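Thread on how the plate cell at Crenshaw got set up, since people keep asking me why it took until May and I keep giving them the short answer, which is "holes."

The cell is one black arm, one two-finger gripper, three plate nests, one big white instrument with a long platform sticking out of it, and a handheld keypad unit that lives next to the platform. The arm moves plates between the nests and the instrument. A person with a coffee could do it. A person with a coffee did do it, for years.

We build everything twice at Werley. First in Plokerow, our simulator, then in the room. The rule is that a motion has to run clean 100 times in the sim before it gets anywhere near hardware. I wrote that rule. I have regretted it on a regular basis.

Step one was the tabletop. Gray, perforated, curved front, wood trim along the edge. Somebody modeled the little holes. All of them. It looked wonderful and the physics ran like a slideshow, because the collision mesh was also politely modeling all of them.

So now the holes are paint. The collision surface is a flat slab with a curve on the front. If you drop a simulated screw on it, the screw will not fall into a hole. I have made my peace with this.

Step two, the nests. In the drawing they were all square to the table. In the room they were not, having been placed by humans who had somewhere to be. We measured the room and moved the drawing. I recommend this direction. The other direction involves a conversation.

Step three, the fingers. They're red, with a triangle cut through each one, and they come to a narrow tip. The first gripper model we had was solid, no cutout, and it kept "hitting" things that would have passed through the open part. Two evenings of reports about a collision with air.
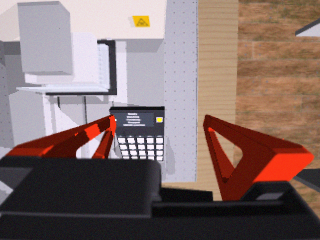
Fingers open over the bench in Plokerow, keypad unit in the gap.

The keypad is a good test of whether your clearances are real. It's small, it stands close to where the plates go, and everyone forgets it's there, including the person who wrote the path planner, who is me.

First version of the approach move came in low and flat, straight over the keys. In the sim the keypad was scenery, so nothing happened. Then I turned its collisions on and the arm typed something on the way past. I didn't check what. It felt private.

Fix: the keypad gets its own keep-out box, 11 mm bigger than the keypad on every side. The arm may not enter the box. The arm may look at the box.

Someone will reply "why not just move the keypad." Because it's on a cable in the real room, the cable is the length it is, and the people who use it have used it in that spot longer than I've worked here. I can retrain a robot.

Step four, gripping. A plate is a shallow plastic box with a skirt around the bottom. Grab it too high and it tips. Grab it too low and the fingertips drag on the nest. The comfortable zone between those is small, and I spent most of a week living in it.

What worked: open wide, come straight down, stop, close at half speed, stop again, lift. The stops look silly on video. I get asked to take them out. I say "sure" and then I don't.

The reason for the first stop is wobble. The arm arrives, and for a moment the tips are still arriving. If you close during that moment, one finger touches before the other and shoves the plate into the side of the nest. Then you have a plate sitting crooked and an arm that believes it did great.

Arms always believe they did great. Most of setting up a cell is building it ways to find out otherwise.

Ours are: check the finger gap after closing (too small means you grabbed nothing, too big means you grabbed something wrong). Check it again after lifting. Check it a third time above the drop. If any of those disagree, park and complain.

Complaining is a separate piece of software called Fonon. It sends you a message. The original message was "GRASP STATE INVALID." After the first night shift it was changed to "I think I dropped it," and the response time got a lot better.

Step five, the order of nests. You'd think it doesn't matter. It matters because the arm has an elbow, and the elbow has to be somewhere while the hand is busy. Reach for the wrong nest first and on the way back the elbow swings toward the back bench, where the monitor is.

So there's a keep-out box for the monitor as well. And one for the cup on the back bench. Yes, the sim has a cup. It was put in by whoever built the room model, and I left it in because a real bench will have a cup on it within the hour. 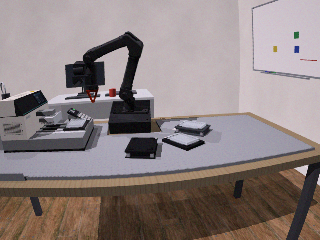

Once the boxes were in, I let it run overnight. 900 plate moves, random start positions, random order, a little bit of noise on where each nest thinks it is. Came in with my expectations packed in a small bag.

It failed six times. I was thrilled, right up until I looked at which six. All the same nest. All coming from the instrument side. All with the plate turned a hair the wrong way in the fingers.

That kind of failure is a gift and also ruins your morning. Random failures you can argue with. Six identical ones are a note from the machine with your name on it.

The cause was me. When I moved the nests to match the room, I typed in the new positions and the new angles for two of them. For the third I typed in the position and then, evidence suggests, went to lunch.

The arm had been lowering plates into a nest whose angle was off, and the nest, having sloped inner edges like nests do, had been quietly nudging them straight. Hundreds of times. Being kind about it. Six times it couldn't.

This is my whole problem with forgiving fixtures. They cover for you so well that you don't find out you need covering for. In the sim I now run one set of tests with the slopes removed, so the nests are as unkind as possible. My coworkers call it the mean table.

The mean table found two more things right away. One was the platform height on the instrument, off by less than the thickness of a fingernail. The other was gripper offset, the number that says where the fingertips are compared to the wrist. Old number, from the old fingers. The ones without the triangles.

If you take one thing out of this thread, recheck your gripper offset whenever you change fingers. Even if the drawing says same length. Especially if the drawing says same length.

How we do it in the room, for the people who asked: bolt a pointed pin on the table, bring the closed tips down to the pin from several directions, write down where the arm thinks it is each time. If the answers agree, good. If they don't, your offset is wrong or your bolt is loose. Check the bolt first. It's faster and better for morale.

The pedestal, while I'm on bolts. The arm stands on a square black base at the back edge of the table, in a cutout. On the real one that means the arm and the tabletop are not the same piece of furniture. Lean on the table and the nests move. The arm doesn't. Then someone calls me.

There's now a line of tape on the real floor and a sign. The sign says PLEASE DO NOT LEAN. It's mounted on the thing people were leaning on, so they lean on the sign.

Upkeep, for completeness. Every month: wipe the fingertips, check the finger screws, do the pin test, rerun the mean table with whatever numbers came out of the pin test. Takes a morning. Skipping it saves a morning and costs you a different, worse morning later.

We also reload the sim from the room's numbers every time, never the reverse. The sim is a very good-looking guess. I've caught myself checking whether the real table was in the right place by comparing it to the render, and had to go outside for a bit.

Someone in the replies asked if the arm is faster than the person with the coffee. No. It's slower, by a fair amount, mostly thanks to my silly stops. It does work at 3 a.m., though, and it has never once put a plate in backward and then denied it.

It did once park itself over the keypad for a whole weekend, just above the keep-out box, not touching anything, fully within the rules. I've added a parking spot.

Next job is lids. The plates in this cell run without them. The next cell wants them taken off, put down somewhere, and put back on the same plate they came from. I've been told it should be a small change.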